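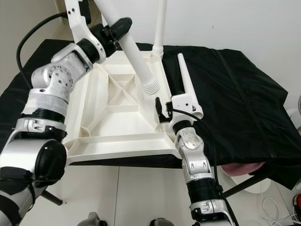

The plastic chair at Hudby

For most people the white plastic chair is furniture of last resort. It comes out when the good seating has run short, it spends its winters on a verandah or in a shed, and it is replaced without much thought when something gives way. The Murum Centre for Domestic Design, which holds a study collection of everyday household goods at Hudby, has spent the past year giving this kind of chair closer attention.

The Centre's seating program began in October with a modest brief: to record how low-cost chairs are put together, how they are likely to fail and whether an ordinary household could be expected to keep them in service longer. Its coordinator, Natália Nogueira, trained as a furniture conservator and came to the subject by way of bentwood and cane.

"We had records for 600 chairs in the collection and almost all of them described the seat and the back," Ms Nogueira said. "Very few told a reader anything about the underside. With a moulded chair, the underside is where the designer did the work."

Turned over and set on a cloth, a plastic chair of this type gives a different account of itself. The seat that looks plain from above is braced from below by moulded ribs. They form a triangular frame, and near the centre they meet an X-shaped cross brace. Where a tubular leg joins the seat, ribbing gathers again in a ring.

Ribs of this sort are the usual answer to an old problem in moulded furniture. A thick slab of plastic uses more material, takes longer to cool in the mould and is liable to sink or warp. A thin one flexes. Ribbing allows a thin seat to behave like a deeper one, and the pattern chosen has a good deal to do with how the chair feels to the person sitting on it. A cross brace resists twisting, the load that occurs when a sitter leans back on to one corner or reaches sideways for something on the floor.

The joint between leg and seat is the other matter of interest. A one-piece stacking chair avoids the question by moulding everything together. A chair with tubular legs must transfer the sitter's weight through a small area at each connection, and the Centre's notes recommend that owners look there first. Fine pale lines, a faint creak or a leg that turns in the hand are all reasons to stop using a chair until it has been properly checked.

Inspection at Hudby follows a written procedure, drawn up with the Tredell furniture workshop and revised twice. The chair is inverted on a covered table, so that the seat face is not scratched and the work can be done at a comfortable height. Dark cloth is preferred for pale plastics – it makes chips and ragged edges easier to find. Each leg is then held near the end and moved gently through a short arc, and again close to the seat. Any difference between the two is written down, along with the condition of the tip.

Cleaning is left until after the inspection. Dirt that has settled in a crack may be the only thing that makes the crack visible, and a well-meant scrub can remove it. When the time comes, the Centre advises warm water, a mild dish soap and a soft brush for the corners between the ribs. Abrasive creams are discouraged, as they dull the surface and leave it quicker to collect grime.

The Figueiredo Fund has contributed $1311 to print the procedure as a folded card, and an initial run of 100 will go to halls and libraries in the district. A second run of 1000 is proposed if the first is well received.

Ms Nogueira is cautious about how much a card can achieve. Replacement legs are not sold for many inexpensive chairs, and glue is seldom a sound repair at a point that carries a person's weight. She would like to see makers mark each part so that a matching one could be ordered.

"People will mend a timber chair because they believe it can be mended," she said. "They have never been given much reason to think that way about a plastic one."

The study collection is open to researchers and trade students by appointment. Copies of the inspection card may be requested from the Centre's front desk, and chairs offered for the collection should be left unwashed.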